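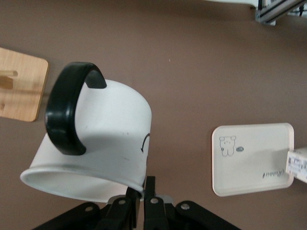 Photo: Mali Lloyd / Craddock House Kitchen Board

Craddock House Residents' Forum > Shared Kitchen > White mugs with black handles

medwards_office
July 17, 2020
Residents are asked to review the condition of the white mugs with black handles. Several carry gray marks on the glaze. The office proposes to withdraw any mug that does not come clean and to order 20 replacements from Ornus in August. Comments are invited.
Mabli Edwards, House Office

kusatlow5
I wish to record an objection. Faint gray smudges on white glaze are usually metal left by spoons -- they are not damage. A paste of baking soda, left on for up to 5 minutes, should be tried first.

indau_resident
I support replacement. The marks return within weeks, and guests notice them. Plain dark mugs would serve the house better.

M_Lloyd
The mug shown has a small curved arrow drawn on its white side, in black. Would the office confirm whether marked mugs are to be treated separately? I would not wish to see the arrow scrubbed off without notice.

medwards_office
Marked mugs will be set aside on the upper shelf until their owners have replied. The paste will be tested on 2 unmarked mugs before any order is placed.

indau_resident
Noted. My preference for dark mugs stands.

kusatlow5
Thank you. I can supply the baking soda.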